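Handout 4: Reading the label of a moisturizer
Course: Skin Care Products for Beginners, Altport evening program
Teacher: Seo-ah Yoo
Version of 1 November 2020

Before the class, please bring one face cream or body lotion which you use at home. If you have the box, bring also the box, because on small jars the full ingredient list is often printed only there.

1. Order of the list

Ingredients are written from the highest amount to the lowest. In most lotions the first word is water (or aqua). Below one percent the maker may put the ingredients in any order he likes. So a plant extract near the end of the list can be present in a very small amount, even when its flower is printed large on the front.

In our practice text, the Didavura day cream, the list begins like this: water, glycerin, caprylic/capric triglyceride, cetearyl alcohol, shea butter. Underline the ones you know already. We will compare in class.

2. Three groups to remember

Humectants hold water in the upper layer of the skin. Glycerin is the most common one, and urea and hyaluronic acid belong here too.

Emollients make the surface feel smooth, as they fill the small spaces between the skin cells. Many oils and esters are in this group. Cetearyl alcohol is also an emollient - the name makes students nervous, but it is a fatty alcohol and does not dry the skin as the simple alcohols can do.

Occlusives form a film and slow down the loss of water. Petrolatum is the classic one. Beeswax and dimethicone are other examples.

Some ingredients belong to 2 groups. Shea butter is usually taught as an emollient, but it has an occlusive effect too. In the test I accept both answers.

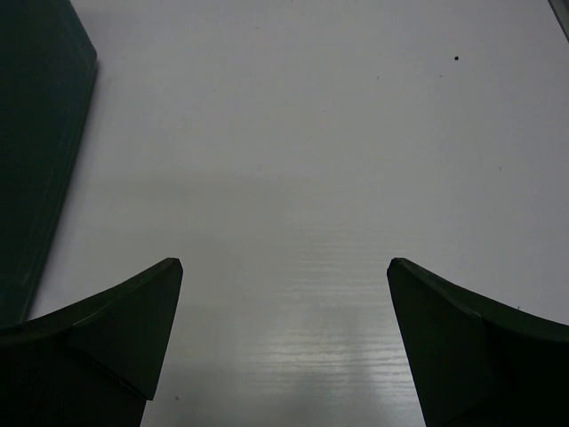
Fig. 1. White tabletop, with green gripper fingers at the lower edge.

3. Words on the front of the package

"Fragrance-free" should mean that no perfume was added. "Unscented" is different: a product may contain a masking scent, so that you smell nothing. For a person with a fragrance allergy this difference is important.

"Hypoallergenic" has no fixed test behind it in the United States. Read it as a wish of the maker and check the list yourself.

"Dermatologist tested" does not tell you how many people took part or what the result was. In the Josutora leaflet from the March class, the number of testers was given as 76, but without any information about their skin type or the length of the test.

4. Homework

Copy the first ten ingredients of your own product and write the group next to each one. If you don't find the group, leave the place open and put a question mark.

Students who have no product at home can use the Yüksel hand cream list on page 2. Answers in pencil, please. We will correct them together at the beginning of the next class.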